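Frequently Asked Questions: The Drawer Arm

Last updated August 30, 2020

These are the questions that come in most often about the arm on the back bench at the Claltar shared workshop. I have tried to answer them the way I would want them answered if I were thinking of spending my own money. If you came here from a page saying that home robotics is easy now, please read the section on calibration first.

What does it do?

It opens a small drawer, gets a block out, puts a block in, and closes the drawer. That is the whole job. People are let down by this answer and ask what it will do next. I don't know that it will do anything next. The drawer has been harder than any of us thought it would be, and I would like to see it done properly before someone starts talking about dishes.

Does it work?

Some of the time. On our last full day of testing we ran 60 attempts, start to finish, with no one touching anything in between. It completed 42. A run counts as complete only if the drawer ends up shut and the block is where it was supposed to be. If the drawer is left open by the width of a pencil, that's a failure. Other builders count differently, and you should ask them how.

I'd also point out that all 60 were done on the same bench under the same lamps. Ysaline Hoarau moved the lamp closer one evening to see what would happen and the arm missed the handle several times in a row. Those runs aren't in the figure.

Who built it?

Thibault Leclerc did the arm and the wiring. Ysaline did most of the software. I did the woodwork, the spreadsheet and the complaining. Other members have helped with drilling and with lending clamps, which we would like back on the rack when you're done with them.

What does it cost?

We have spent 2,000 dollars, counting the parts we broke and the parts we bought twice. I mention the second group because build lists on the web leave it out. We went through one complete set of finger mounts and a power supply that was never the right one. If you already own tools and a decent computer you might come in under us. I wouldn't plan on it.

Is it a kit?

No. The joints are from Duteck and the controller board is from Jirnerex, and neither company knows we exist. The Duteck joints have been fine. The Jirnerex board came with a manual that describes a different version of the board, so allow a weekend for that.

Why a drawer?

A drawer is cheap and it tells you quickly when you are fooling yourself. Picking a block off a table looks good on video, and a sloppy arm can do it. Pulling a handle is another matter. The drawer only wants to move one way, and if the arm pulls a little off line the box binds in its runners and the whole unit starts walking across the bench. We screwed the cabinet down in June after it went over the edge.

Why a bar handle?

We began with a round knob. The fingers slid off it. A straight bar gives them more to get hold of and some room for error along its length, so we switched. Thibault says this was a design improvement. I say we made the test easier, and anyone quoting our numbers should know it. Both knobs are still in the parts bin if somebody wants to prove me wrong.
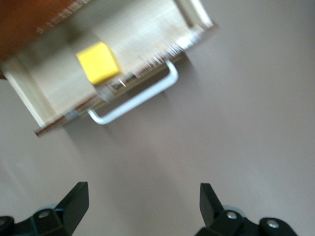 The camera sits at the wrist, right behind the fingers, so it goes wherever they go. That saves you the trouble of working out where a fixed camera is in relation to everything else, and it means the arm can still see what it is about to grab. It also means that every quick move gives you a smeared picture. Builders who like wrist cameras tend to be quiet about this. We slowed the arm down for the approach to the handle and got better results at once, at the cost of runs that are very dull to watch.

Would a second camera help?

Probably. Ysaline wants one overhead. I have asked her to show me a batch of failures that an overhead view would have caught, and so far most of the failures I've looked at were caused by the fingers slipping or the drawer sticking. More pictures won't fix a sticky drawer. Wax did a fair bit.

Does it learn?

This question comes in with the most hope attached. We guide the arm through the task by hand control, record that, and train a model on the recordings. The model then tries to do likewise. Whether you call that learning is up to you. It has 29 good recordings behind it at the moment. We made more than that, but some were thrown out for being clumsy, and I'd say a few of the ones we kept are clumsy too.

What I can say is that it does well when things are laid out much as they were in the recordings. Turn the cabinet a little and it copes. Turn it a lot and it reaches for where a handle ought to be, with great confidence.

What is the block for?

Something bright and plain is easy to tell apart from pale wood, so yellow was a sensible choice for a first object. Again, this flatters the arm. Ysaline tried it with a wooden spool in nearly the same color as the drawer bottom and the results were poor enough that we stopped early. If you see a robot video where everything to be picked up is a strong primary color, bear that in mind.

How long does calibration take?

Longer than the guide says. The guide we followed gave it as a short job to be done once. We do it at the start of each session and again if anyone has leaned on the bench, and on a shared bench someone always has. Check these before you blame the software:

The screws on the finger mounts. They work loose. Tighten them by hand and don't overdo it.
The bench clamps.
The camera bracket. A tiny shift there shows up as a miss at the handle.
The cable along the forearm, which likes to catch on the elbow joint.

Is it safe to be near?

It is slow and not very strong, and it will still pinch you. Keep your hands out of the drawer while the power is on. The red stop button is on the front rail of the bench, and we ask everyone to press it once before their first session so they know how it feels. No children at the bench during runs, however interested they are.

Can I use your drawer plans?

Yes, though there isn't much to them. It's a box in a box. Leave more clearance at the sides than you would for furniture. My first version fitted beautifully and the arm couldn't open it at all. Don't spend time on the finish either. The edges on ours are rough and the arm has never objected.

Someone told me the Türkmen arm does all this out of the box. Is that true?

I've seen the same video you have. It's cut in four places. A member's brother-in-law has ordered one and has offered to bring it by, and we will run it on our drawer, with our lamps, 60 times, and post the sheet next to ours. Until then I have no opinion about it except that I'd like to see a video with no cuts.

Should I build one?

If you enjoy fiddling, and you have a bench you can leave set up between sessions, you may like it a good deal. I do, whatever it sounds like from the above. If you want a machine that puts things away for you, buy more drawers and label them.

Can I come and see it run?

Members can, any evening that Thibault or Ysaline has it switched on. Guests need to be signed in by a member. Please don't ask for a demonstration of something it doesn't do. We are happy to show you a failed run, and you probably won't have to wait long for one.

Where do I send corrections?

Leave a note in the folder by the bench, with the run number if it concerns the test sheet. Questions about the recordings go to Ysaline, anything electrical goes to Thibault, and complaints about the drawer come to me.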